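Jouets de construction : Ongart révise son référentiel d'essais pour les briques à emboîtement

Le laboratoire d'essais Ongart a publié le 12 novembre 2024 la version révisée de son référentiel technique applicable aux briques de construction à emboîtement destinées aux enfants de plus de trois ans. Le document remplace une édition vieille de 9 ans et modifie principalement trois points : la mesure de la force de désassemblage, le conditionnement thermique des échantillons et la traçabilité des lots de matière colorée.

La révision a été engagée à la demande de plusieurs distributeurs, confrontés à des écarts de tenue entre des pièces de marques différentes vendues comme compatibles. Selon le laboratoire, la campagne préparatoire a porté sur 997 briques prélevées dans le commerce ou fournies par les fabricants, dont 157 ont présenté une force de désassemblage extérieure à la plage retenue. Les écarts concernent dans leur majorité des pièces trop serrées, difficiles à séparer à la main par un jeune utilisateur.

La principale nouveauté porte sur le protocole de traction. L'ancienne édition prévoyait une mesure unique, effectuée sur des pièces neuves. La nouvelle impose une série de cycles d'assemblage et de séparation, avec relevé de la force au premier cycle, en cours de série et au dernier. Le résultat n'est plus exprimé par une valeur isolée mais par une courbe de décroissance, dont la pente doit rester sous un seuil fixé par classe de produit. L'axe de traction doit être perpendiculaire à la face supérieure de la brique ; une mesure complémentaire en flexion est demandée pour les plaques longues.

Le conditionnement thermique est lui aussi précisé. Les échantillons doivent séjourner dans une enceinte régulée avant tout essai mécanique, et le délai entre la sortie de l'enceinte et la première mesure est désormais consigné dans le rapport. « Une pièce moulée en ABS varie peu en dimension, mais l'ajustement entre tenon et tube se joue sur quelques centièmes de millimètre. Deux laboratoires qui n'appliquent pas le même temps d'attente n'obtiennent pas la même force », indique Lamduan Wiriya, responsable des essais mécaniques chez Ongart. Les essais croisés menés en octobre avec le site d'Atville ont montré que l'écart entre opérateurs était divisé par 2 lorsque ce délai était respecté.

Le troisième volet concerne les colorants. Les fabricants devront conserver, pour chaque teinte, un échantillon témoin du mélange-maître et la référence de la presse utilisée. Le retrait au moulage diffère d'un pigment à l'autre, et des briques issues d'un même moule peuvent présenter des ajustements différents selon leur couleur. Le référentiel recommande – sans l'imposer – une correction des paramètres d'injection à chaque changement de teinte, notamment la pression de maintien et le temps de refroidissement.

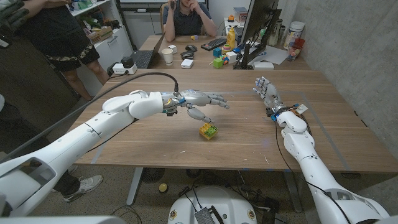 Une brique de construction jaune et vert, posée sur une table en bois clair.

Les essais relatifs aux petites pièces et à la migration des substances ne sont pas modifiés. Ils restent régis par les textes réglementaires en vigueur, auxquels le référentiel d'Ongart, d'application volontaire, ne se substitue pas.

Du côté des industriels, le mouliste Kasteck, implanté à Presurthorpe, a indiqué qu'il appliquerait le nouveau protocole à ses fabrications courantes, tout en demandant une période de transition pour les outillages anciens. L'entreprise estime que la reprise des empreintes usées représente presque toujours une immobilisation plus longue que la requalification elle-même. Elle souhaite également que la tolérance sur le diamètre des tenons soit exprimée par classe de produit, point sur lequel le laboratoire n'a pas encore statué.

Les rapports établis selon l'ancienne édition restent valables jusqu'à leur échéance. Pour les nouvelles demandes, les deux versions peuvent être appliquées au choix du demandeur pendant la période transitoire, à condition que l'édition retenue figure en première page du rapport. Le texte complet et le modèle de fiche de relevé sont disponibles sur demande auprès du service technique d'Ongart.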